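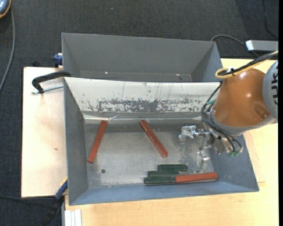
**Taravham Athletic Football Club** is a semi-professional association football club based in the town of Taravham. The first team plays in the second level of the regional league and uses the Hornex Ground for its home matches. The club colors are dark blue shirts with white shorts. Its supporters call the team "the Ferrymen", after the river crossing which existed in the town before the road bridge was built.

## History

The club was formed by workers of the Stevens rope factory, who wanted a team for the winter months. In its first years it played only friendly matches, on a meadow behind the factory. The players changed their clothes in a storage shed and carried the goalposts to the field themselves.

After the factory closed, the club became independent and took the name of the town. It entered the district league and stayed there for a long time, mostly in the lower half of the table. The first promotion came under a system in which the two district winners played each other over two legs. Taravham lost the away match 2–0 and won at home 3–0, with the last goal scored from a free kick.

The club has been relegated once from the regional league and returned after three seasons.

## Ground

The Hornex Ground is situated on the east side of the town, beside the railway line. It is named after a local building supplier that paid for the covered stand. The stand has 201 seats, and total capacity is 800. The other three sides have a grass bank or flat standing.

The record attendance of 2,195 was reached at the previous ground, Mill Lane, in a cup match against Atov. Mill Lane had no seats and was later sold for housing. One of its turnstiles was moved to the Hornex Ground and is still used at the north entrance.

The pitch slopes down toward the railway end. Drainage in that corner is poor, and several winter matches have been postponed for this reason.

## Rivalry

The main rival of Taravham is Atov Rovers, from the next town along the river. League matches between the two clubs are known as the Bridge Derby. A preseason match is also played every August, and the winner keeps a small silver bell until the following year. If the match is drawn, the bell stays with the club that already holds it.

The meeting on 2 October 2021 ended 1–1, with both goals coming from penalties in the second half.

## Records

- Most league appearances by one player: 134 as captain, all in the regional league
- Biggest home win: 9–1, district league
- Biggest defeat: 0–8, regional cup, first round
- Longest run without defeat: 17 matches

## See also

- Atov Rovers
- Bridge Derby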